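**FOR RELEASE MARCH 2, 2021**

# Wuretti publishes the upkeep schedule for its two-arm egg cell, including the parts it doesn't trust

Wuretti today released the full maintenance notes for Hoso, its two-arm tabletop cell for moving eggs between a bowl and a carton. The company makes no claim that the cell is ready for a packing line.

"We have read plenty of announcements that say a robot handles eggs," said Hauwa Babalola, who runs the workshop. "Very few tell you how often somebody had to tighten something. I'd want that number before I bought one."

The notes call for a gripper check every 2,000 cycles. Finger screws are tightened, pads are wiped and inspected, and the closing force is set again against a gauge. The schedule began at twice that interval. Babalola cut it in October after the closing force kept drifting, and she is not convinced the new figure is right either.

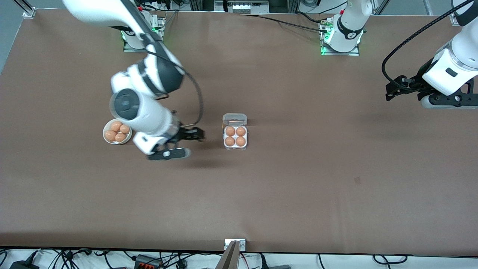

Cables get their own page. Each arm is run slowly through its full reach while a technician watches the slack at the elbow and wrist, a job that takes 10 minutes and is the one most often skipped. Base plate bolts are checked with a torque wrench every 6 weeks.

Kelechi Garba, who wrote the calibration section, disputes the common advice to recalibrate only after a fault. "By then you've got egg on the pads and you're guessing," he said. His section also warns that a green light on the base says nothing about whether the gripper is aligned.

Wuretti has not tested the schedule on other arms and advises against copying the intervals. Replacement pads from Merno are still under trial, and no wear figures will be given until the trial ends.

The notes are free on request from Xiomara Greenberg at the Wuretti press desk. Corrections are welcome.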